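4.2 Release claims and what cooks make of them

Of the 3,549 product listings in the corpus, 3,314 make some form of release claim, by which we mean a promise that food will leave the pan without a struggle. The remaining listings are mostly for cooling racks, where the promise would be odd, and for a small group of cast-iron muffin pans whose sellers seem to feel that struggle is part of the appeal.

We coded each claim for strength on the scheme set out in Section 3. Weak claims ("easy release") are by far the most common. Strong claims ("nothing sticks, ever") are rarer, and they cluster in silicone bakeware, a category whose sellers write as if they had personally been hurt by a Bundt pan. Between the two lies a broad middle ground of conditional claims, in which the cake will slide right out provided the buyer greases the pan, flours the pan, lets the pan cool, and refrains from using the wrong cake. We coded these as conditional and tried not to take sides.

The Gurar loaf pan may stand for the conditional group. Its listing opens with the words "no greasing needed" and closes, eleven bullet points later, with a note that a light coat of oil is recommended before each use. Both sentences survived three revisions of the page during our collection period. The Plulach tart mold goes one better and places the two statements in the same bullet. Coders disagreed about this one at length, and the disagreement is preserved in the appendix.
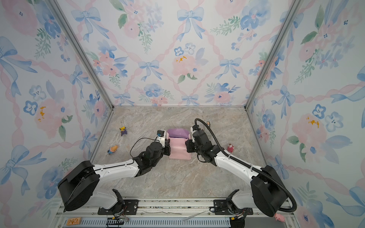 Reviews complicate the matter in a useful way. We expected buyers to punish a strong claim that failed, and they do, but less than they punish a vague one. A reviewer who was told that nothing sticks, and then watched half a lemon loaf stay behind, tends to write two sentences and assign two stars. A reviewer who was told "easy release" and had the same loaf stay behind writes four paragraphs about butter. The second reviewer is often kinder in the end. Many blame the recipe, the oven, the altitude, or a sister-in-law who said parchment was for beginners.

This habit of self-blame is worth dwelling on, as it does not appear in the literature on kitchen electronics, where the buyer is never at fault and the shipping company frequently is. In bakeware, failure is shared. The pan and the cook go into the oven together, so to speak, and a bad result can be pinned on either. Sellers appear to know this. The Tran silicone mold, which has the longest care section in the corpus, lists so many ways for the buyer to go wrong that by the end one is surprised the company ships to private homes.

4.3 Coding by hand

An earlier draft of this paper relied on keyword matching, and a reader of that draft, Hollis Zamora, pointed out that our method had filed "the only thing that stuck was the price" under adhesion failures. We went back and coded by hand. The work took from the end of summer until December and was done mostly after lunch, which may explain a drift toward leniency in the middle batches that we corrected by recoding them in the morning.

Three rules were added as a result. Jokes are coded for what the pan did. Comments about smell are set aside entirely, though there are a great many of them and silicone does not come out well. Reviews that describe using the pan for soap, candles, ice, or dog treats are kept only if the writer also baked something in it. The last rule cost us some of the best prose in the sample, including a long account of a donut mold pressed into service for bath bombs, whose author had clearly found her calling.

Agreement between coders was acceptable for weak and strong claims and poor for conditional ones. We do not think more training would have helped. If a page says that a pan is nonstick and should be greased, two sensible people may read it and come away with different pans.
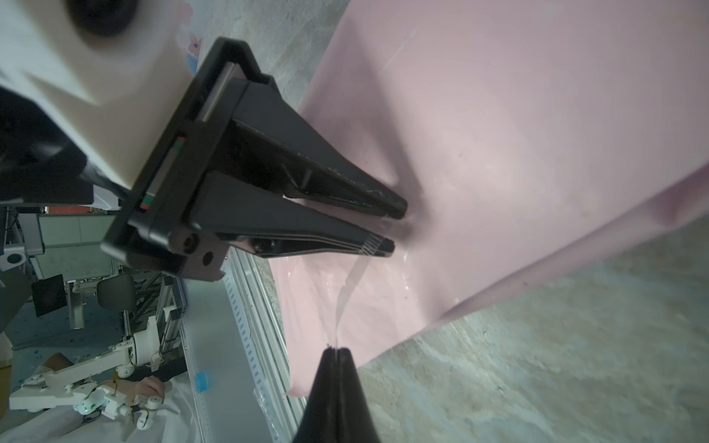 Figure 3. Two-finger gripper in close view, with the ribbed inner edge of the upper finger.

One further point on wording. The phrase "dishwasher safe" turns up next to a release claim so often that readers may come to hear them as one claim. In the reviews they plainly are one. Buyers who report that a pan cleaned up well seldom say whether the cake came out first. We suspect that for a fair share of them it did not, and that the dishwasher finished the job. Where a review praised cleaning and was silent on release, we coded it as silent, despite strong feelings among the authors.

The Zudeck springform is the main exception. It is sold as hand wash only, in capital letters, and its reviews are full of people who put it in the dishwasher anyway and have come back to report. Their tone is that of travelers. Some describe rust, some describe a clasp that no longer closes, and one describes the pan as "different now." Almost 100 reviews of this single product mention the dishwasher, far more than for any pan that is allowed in one. A ban seems to hold the attention in a way that permission cannot.

We also looked at whether listings changed in response to complaints. In 42 cases a release claim was edited while we were collecting. The usual edit was upward. A seller whose "easy release" had drawn criticism would replace it with "superior easy release" and carry on. Outright retreats were few, and the most graceful of them simply removed the sentence and put a picture of muffins where it had been. We have no theory of this. Perhaps a listing, once it has made a promise, finds it easier to promise harder than to stop talking.

It should be said that our sample leans toward small molds and fancy shapes. Plain sheet pans attract short listings and shorter reviews, and people who are content with a sheet pan do not, on the whole, go online to discuss it. The results above should be read with that in mind, particularly by anyone planning to sell a mold shaped like a castle. Towers were the single most common site of reported failure, followed by the ears of rabbits.

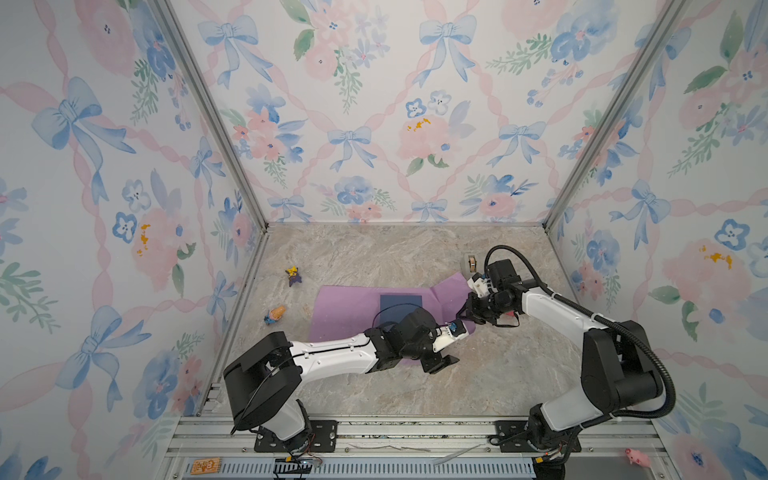
5. LIMITATIONS

Several limits follow from the material itself. We have no access to the kitchens in which these pans were used, and a reviewer's word on how much butter went in is the only word we have. Cooks round down. Anyone who has stood next to a person saying "just a little" will know the size of the error we are up against, and we have made no attempt to correct for it.

We also cannot tell a first use from a fiftieth. Coatings wear, silicone picks up a film of old oil, and a pan that let go of everything in its first month may hold on to a good deal by its second year. Reviews are written early, in most cases within days of delivery, when the buyer is still pleased to have received a parcel. The few late updates in the corpus are gloomier than the originals they amend. They are too few to support a trend, and the people who bother to write them may be a gloomy group to begin with.

Finally, the corpus is in English only. Several listings had plainly been through another language on their way to us, and it was not always possible to say whether a claim was strong or had become so in transit. "The cake will depart willingly" was coded as strong after some discussion. "Demolding is without regret" was coded as conditional by one of us and as poetry by the other, and was in the end left out of the totals.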